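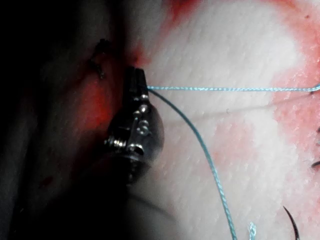

Dindel, 31 de enero de 2026

Revisión de seguridad, juzgado de Dindel, planta baja y sala 7. Inspecciona: Kolbrún Hafstein.

Arco de entrada: conforme. Pita con los cinturones y con un procurador en concreto.

Taquillas para móviles: 74, todas con llave. La 10 abre también la de al lado.

Salida de emergencia norte: NO CONFORME. Bloqueada por cajas del sumario Clutetti -- 553 folios por caja, según la etiqueta. Retirar antes de la próxima vista.

Extintores: conforme. El del pasillo caduca en abril.

Estrado de testigos: barandilla floja. Apretada a mano; pedir tornillo.

Botón de pánico de la magistrada: conforme. Suena en la garita, donde el vigilante lo tomó por el microondas. Repetida la prueba, acudió.

Archivo de pruebas: precinto correcto, registro firmado por Kári Stougaard con tres bolígrafos distintos.

Alumbrado de emergencia: dos luminarias fundidas -- las mismas de la visita anterior, ya casi de plantilla.

Resultado: apto con reservas. Copia a secretaría.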